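Small Room Tidying: What Worked For Us

I've been putting off the back bedroom since March, and last weekend I finally ran out of excuses. We moved to Clakgate with almost 240 books, two vacuum cleaners (don't ask) and a box marked LAM that neither of us will admit to packing. So these are the tips I picked up, in no special order, and I hope they help with whatever room you keep the door shut on!

Start with the floor. Get everything off it, even if it means piling up the bed, and sweep before you sort a single thing. 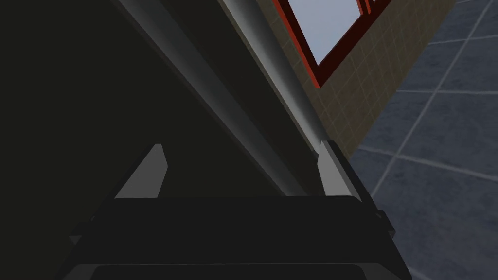
Then set a timer for 20 minutes and pick one corner. I used to do whole rooms in a day and end up eating cereal at 11 at night surrounded by cables -- never again. One corner, a cup of tea, then the next corner.

For scuffs on painted walls, I like a damp cloth with a tiny bit of baking soda. Go gently and try it behind a door first, as flat paint can turn shiny if you scrub. 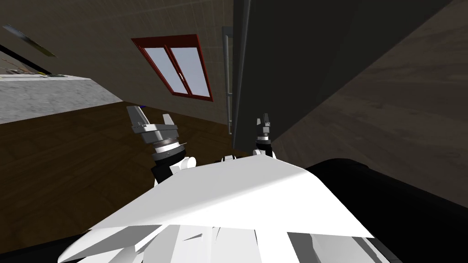 Two arms up, one nearer than the other.

Old candle wax on a hard floor comes up with an ice cube in a plastic bag. Hold it there until the wax goes brittle, then lift it with an old store card. I got a whole Pirnska candle's worth off the boards this way, and those things drip like crazy.

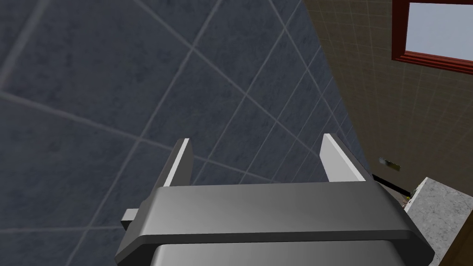

Grout and Corners

A soft toothbrush is all you need for most grout. Mix baking soda and water to a paste, leave it on while you do something else, then scrub along the line and wipe twice. My Wornier brush set has 51 pieces and I still reach for the toothbrush.

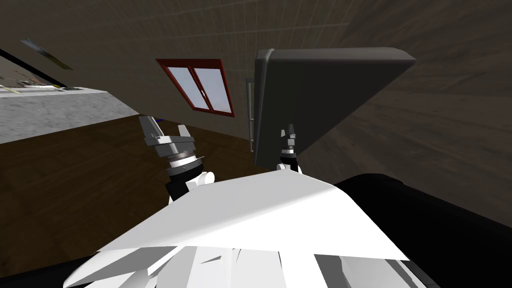

White plastic is my real weakness -- I love how it looks and I hate how it shows every fingerprint. Dish soap and warm water on a microfiber cloth does most of it. If you have something with lots of angled white panels, like that big shell with the arms, wrap the cloth around a butter knife for the seams and dry as you go. Cotton swabs do fine for anything narrower, and I get through a lot of them.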